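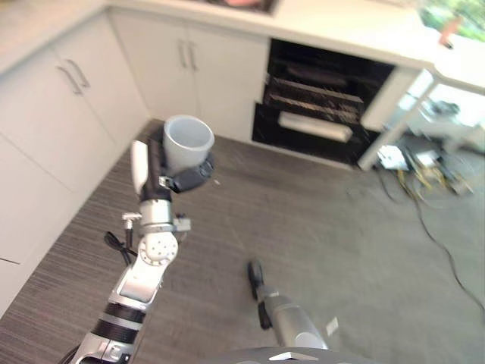

Becher im Griff: Ein Arm reckt sich nach oben, der zweite bleibt dicht am Roboter.

Rorden: Küchenroboter übernimmt Handgriffe bei Prako

Rorden. Wer bei Prako morgens einen Kaffee holt, trifft in der Teeküche neuerdings auf einen Kollegen mit zwei Armen. Seit Oktober arbeitet dort Totis, ein Roboter des Anbieters Ingvarsson, und er räumt Becher und Teller von einem Platz an den anderen. Was nach einer Kleinigkeit klingt, hat den Tagesablauf im Haus ziemlich verändert — und die Stimmung unter den Leuten vom Hausdienst gleich mit.

Drei Beschäftigte kümmern sich bei Prako um Küche, Besprechungsräume und die gemeinsamen Mittagessen. 32 Kolleginnen und Kollegen essen an vollen Tagen zusammen, und entsprechend viel Geschirr steht danach auf der weißen Arbeitsplatte. Bisher gehörte das Wegräumen zu den Aufgaben, die immer dann anfielen, wenn eigentlich schon der nächste Raum vorbereitet werden musste.

Ásdís Sveinbjörnsson leitet den Hausdienst und hat die Einführung von Anfang an begleitet. »Ich habe in der ersten Woche ständig danebengestanden und zugeschaut, ich konnte gar nicht anders«, erzählt sie und lacht. »Wenn er einen Becher hochnimmt, hält man unwillkürlich die Luft an. Inzwischen sage ich ihm guten Morgen und gehe an meine Arbeit.«

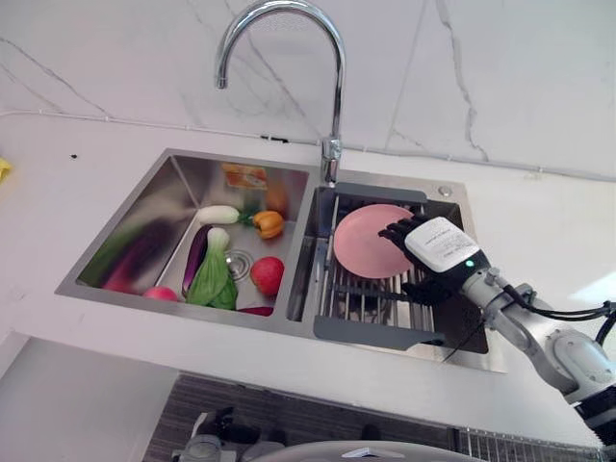
Spüle mit zwei Becken: rechts die Roboterhand am rosa Teller auf dem Abtropfgitter, links Gemüse, darunter Aubergine und Pak Choi.

Das Gemüse bleibt vorerst Sache der Menschen. Gekocht wird weiterhin von Hand, und Sveinbjörnsson legt Wert darauf, dass es so bleibt. Ihr Team hat durch die Hilfe beim Geschirr mehr Luft für die Mittagsküche bekommen: 20 Minuten sind es nach ihrer Rechnung an einem gewöhnlichen Vormittag. Die Zeit fließt in frische Beilagen, die früher öfter mal aus dem Glas kamen. Im Haus hat sich das schnell herumgesprochen, die Liste fürs gemeinsame Essen ist jetzt meist schon vor neun Uhr voll!

Ganz von allein geht es freilich nicht. Der Hausdienst hat gelernt, die Küche mit anderen Augen zu sehen. Teller sollen einzeln liegen, Becher aufrecht stehen, und zwischen den Schränken darf nichts herumliegen, worüber der Roboter fahren müsste. Das hat anfangs für Diskussionen gesorgt, vor allem bei denen, die ihre Tasse gern irgendwo abstellen. Auch die Dienstpläne mussten angepasst werden. Eine Person aus dem Team hat jetzt jeweils die Aufsicht, gibt Aufgaben frei und greift ein, wenn ein Stück Geschirr zu ungünstig liegt. Für diese Rolle gab es eine Schulung durch Ingvarsson, an der alle drei teilgenommen haben.

Besonders genau schaut man in Rorden auf das Greifen. 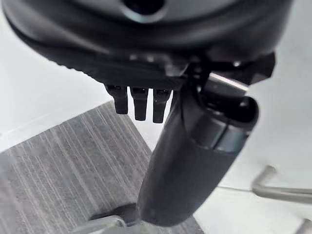
Wie fest darf zugepackt werden, aus welcher Richtung nähert sich der Arm, wann bricht er lieber ab und versucht es neu? Solche Fragen besprechen die Techniker von Ingvarsson regelmäßig mit den Leuten vor Ort, und zwar auf Augenhöhe, wie Sveinbjörnsson betont. Mehrere Vorschläge aus dem Hausdienst sind schon in die Abläufe eingegangen, etwa der, Becher grundsätzlich vor den Tellern wegzuräumen. »Wir wissen ja, wie diese Küche nach dem Mittagessen aussieht«, sagt sie. »Dass uns jemand danach fragt und es dann auch umsetzt, das macht richtig Spaß.«

Sorgen um die Stellen gab es im Team durchaus. Prako hat dem Hausdienst deshalb vor dem Start schriftlich zugesagt, dass niemand wegen des Roboters Stunden verliert. Die Zusage hängt in der Umkleide am Brett, neben dem Urlaubsplan.

Als Nächstes soll Totis lernen, mit schwereren Schüsseln umzugehen. Ein Termin dafür steht noch nicht fest. Wer bei der Arbeit zusehen möchte, kann sich beim Hausdienst von Prako melden, Besuche sind am Vormittag ab zehn Uhr möglich.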